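I got to Vernside a little after 9 in the morning, and Mirjana Angelovski was already on her second coffee and arguing with a spreadsheet. She runs the two-arm project at Watik, a small lab in an old print shop, and I'd asked to talk to her about the result everybody in my corner of the internet keeps forwarding to me.

The short version goes like this. You teach robot arms a chore by having a person steer them through it again and again, and then a program learns from the recordings. Most labs want those recordings to be perfect. Mirjana's group kept the fumbles in.

"We used to throw out any run where a piece got dropped," she told me. "Then I looked at what was left, and the robot had never seen anyone pick something back up! So of course it froze."

Out of 4000 recorded runs, 923 had some kind of slip in them, and for a long time those just sat in a folder. When the team trained with the clean runs only, the arms finished the candy task 34 times out of 100. With the messy ones added back, they got to 62? No, she corrected me when I read my notes aloud – the gain was smaller on the first try, and she'd like me to stick to what's in the paper. Fair enough. The paper says 42 more finished runs per hundred, once they'd fixed a labeling mistake.

I asked why candy. "It's small, it slides, the wrappers crinkle and change shape," she said. "A block is too polite." 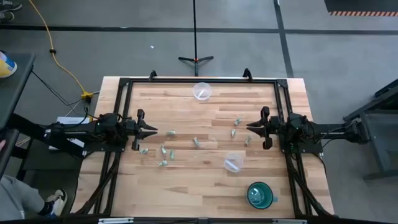

The two-arm table at Watik, with wrapped pieces spread between the grippers.

What surprised me was how little they fuss over the starting layout. I figured there'd be a chart, or tape marks, something. Mirjana laughed at that. "You toss them down. If I place them, I place them like me, and then the robot learns my habits."

She borrowed the idea from Todorova, an older sorting project she worked on as a student (she still has the T-shirt), where the same thing kept happening with bolts.

It doesn't fix everything. The arms still get confused when two pieces lie right up against each other, and she's not sure more data will help. "Maybe it needs better fingers. Maybe I need better fingers," she said, and went back to wiggling her hand at me to show how she steers.

Next up is Zirkthorpe, the group's bigger test, where people who have never steered a robot will do all the recording. She wants it going by November. I asked if I could be one of them, and she wrote my name on the list before I'd finished the question.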